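Jirnia opens remote teaching programme for kitchen robots

December 2020

The Jirnia Institute for Applied Automation has opened a programme in which household tasks are taught to a robotic arm by a person working at a distance. The work is carried out in a simulated kitchen, and the first results have been released to partner organisations for review.

Under the programme, known as Flumix, an operator sits at a desk with a hand-held controller and guides the arm through a task from start to finish. Each movement of the operator's hand is passed to the arm on the screen, and the position of every joint is stored. A complete run is called a demonstration. Once a task has 50 accepted demonstrations, the set is passed to the learning team, which uses it to train a control program that must then attempt the same task unaided.

The institute said that work began in September with drawers and cupboard doors and has since moved on to the refrigerator, where the arm must reach past an open door and between shelves without touching either. Small items placed well back on a shelf have proved the most demanding, as the operator has to judge depth from a flat screen.

"We ask operators to work slowly and to finish each movement before beginning the next," said Randa Sabbagh, head of the programme. "A hesitant demonstration teaches the robot to hesitate. We would sooner discard a run and repeat it than keep one which the operator was unhappy with."

New operators complete 2 days of training before their runs are counted. They first practise moving the gripper to a marked point and holding it still, and then proceed to picking up and setting down single objects. Runs in which the arm strikes a shelf or a door are set aside automatically, although they remain available to staff studying how such errors come about.

Funding has been provided by Araújo, the appliance manufacturer, under an agreement lasting 2 years. The company will receive a written report at the end of each stage but will have no part in choosing the tasks. A second site, at Jekgate, is to join the programme once its network connection has been tested. Delays on the line between operator and simulator are to be kept below 70 milliseconds at both sites. 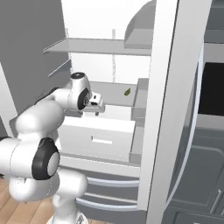
Tshepo Botha questioned whether demonstrations given through a controller would carry over to a real kitchen, and asked that guiding a physical arm by hand be tried alongside the remote method, so that operators could feel resistance when a door or a drawer was moved. The institute replied that it had received the proposal and would consider it when the next stage was planned.

Applications from prospective operators at Jekgate should be addressed to Samer Zoubi at the programme office. No previous experience of robotics is required.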